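The new library at Brorham, four months in

I finally went to see the new library at Brorham, having spent two years complaining about the hoardings. Five floors, a roof like a dropped napkin and a front door I walked past twice. The architects are Peltonen, and the project lead, Karlijn De Smet, told the local paper that the entrance was meant to be "discovered". Well, I discovered it. It's round the side, next to the bins.

Once you're in, I have to admit it's rather good. The old building had windows the size of paperbacks and smelled of radiator. The new one has a great stepped hall down the middle with 112 places to sit, most of them stairs. Teenagers drape themselves over these without effort. I managed 23 minutes before my hip sent a formal complaint.

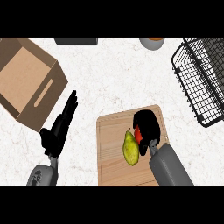 Peltonen are fond of bare surfaces, and the upper floors have plenty of them. There is concrete you're encouraged to touch, and a long wall of pale brick that must have cost more than my flat. What they have not designed, as far as I can tell, is anywhere to put things. My friend Sirkka Kemppainen worked in a practice for years and says every client swears they own nothing, then moves in with forty years of it. I thought of her on the third floor, where the local history people are still unpacking. Pale marble with faint veining is a lovely thing to have, but sooner or later there's an open cardboard box in the corner of it, the sort with a slot in the side for your fingers, and the box tends to win.

The reading room at the top is the bit I'd go back for. It faces north over the Pleslow road and the light is soft and even all afternoon. The chairs have arms. The lamps have switches you can find. Whoever drew this room had once read a book in one, and I'd like them put in charge of the toilets, where the taps, soap and dryer are all identical steel spouts and you take your chances.
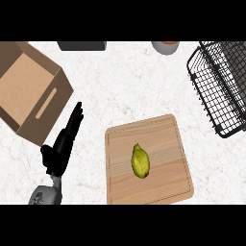
Marble, cardboard box, and a bit of something dark grey at the back.

I left at half past four by what I took to be the exit and came out in the bicycle store. A man in there was looking for the library. I pointed him towards the bins.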